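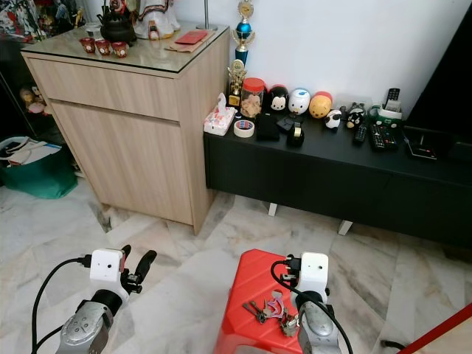
This page was last changed in July.

Kostel (household arm kit)

Reading time: 4 minutes

Kostel is a two-armed robot kit for picking up, moving and putting down small objects in the home. It is made by Stidico and sold both as a finished set and as boxed parts for the buyer to put together. The kit is meant for people who want to teach a robot everyday jobs in ordinary rooms, such as clearing a low table or fetching keys from a stool. It comes with no ready-made housekeeping program. The owner teaches each job by guiding the arms through it.

Background

Work on the kit began under the name Lolutby, after the workshop building where the first pair of arms was put together. The Lolutby arms were bolted to a bench and could only reach things placed on it. Gönül Kılıçarslan, who led the design, wanted a set that could be taken into a furnished room and used among the things already there. The bench was dropped, the arms were moved to an upright stand, and the name was changed to Kostel before the kit went on sale.

The name Lolutby is still found in some of the older software files and on the lid of the parts box. Owners of the bench version can buy the stand separately, but they also need the newer shoulder brackets, as the old ones do not fit.

Design

The kit has a left and a right arm of the same build, with a silver body and a white housing at the wrist. A small lens is set into the front of each wrist housing and gives a close view of whatever is between the fingers. A further camera at the head of the stand looks down over both arms and gives the wider view of the room.

Each gripper has two straight fingers that open and close together. They are made for items with an edge or a handle that can be pinched. A bunch of keys on a flat seat is one of the usual starting jobs, and the ridges on a plastic stool such as the red one in the picture can help by leaving a little space under the metal. Keys that lie flat on a smooth floor are harder, and the manual suggests going for the ring or the tag.

Power and signals reach the wrist by a black cable that leaves the back of the housing in a loose loop and runs back along the arm. The loop has to be long enough for the wrist to turn fully. Several early owners tied it down too tightly and pulled the plug out of its socket, and a page on cable length was later added to the manual.

The arms do not have a cover over the joints. Stidico advises against using the kit near open water, and the grippers should be kept out of sinks and washing-up bowls.

Teaching a job

A job is taught with a pair of hand controllers. The owner moves the controllers and the arms follow, while the cameras and joint sensors record the run. The same job is then repeated with the object moved a little each time. A simple pick-up takes 15 minutes to record for most people who have used the controllers before. Jobs that need both arms, such as holding a bag open and dropping something in, take a good deal longer.

Once the runs have been stored, the software works out a routine from them. This is done on the owner's own computer or by the paid Arumugam service, described below. Routines can be shared between owners, though a routine taught in one room will often do poorly in another. Shiny flooring and glass tops are a known cause of trouble — reflections of the fingers may be read as a second object.

The manual includes a list of 142 household items the kit has been tried with. It covers remote controls, rolls of tape, small boxes, soft toys, keys and envelopes, among other things. Envelopes and loose paper are marked as difficult. Teapots and small cups are on the list too, with a note to empty them first and to close the fingers slowly.

Versions and price

The finished set costs 2,145 euros and includes both arms, the stand, the cameras, the hand controllers and the power supply. The boxed version has the same parts and leaves out the computer, as does the finished one. Putting the boxed version together calls for a set of hex keys, a small soldering iron and a free weekend.

Spare fingers are sold in pairs. Two lengths are offered, and the longer pair is the better choice for reaching into bags and drawers. A single arm can be ordered as a replacement, but Stidico does not sell a one-armed kit.

Arumugam service

Arumugam is a subscription offered with the kit. Owners send in their recorded runs and get back a finished routine, normally on the next working day. A subscriber may have up to four routines in progress at one time. Recordings made at home show a good deal of the room, including shelves, photographs and post, and the service has a tool for blurring parts of the picture before anything is sent. The tool is switched off when first installed.

Reception

Owners have mostly praised the wrist cameras and the ease of replacing parts. Complaints have centred on the stand, which is heavy to carry upstairs, and on the noise of the shoulder joints. The first manual was also criticised for its thin section on safety. The current one asks for a clear space in front of the arms and for the stop button to be kept within reach of whoever holds the controllers — children are not to use the kit alone.

See also: Lolutby bench arms; Household robot; Teaching by demonstration

Contact the editors | © Contributors to this page | Back to top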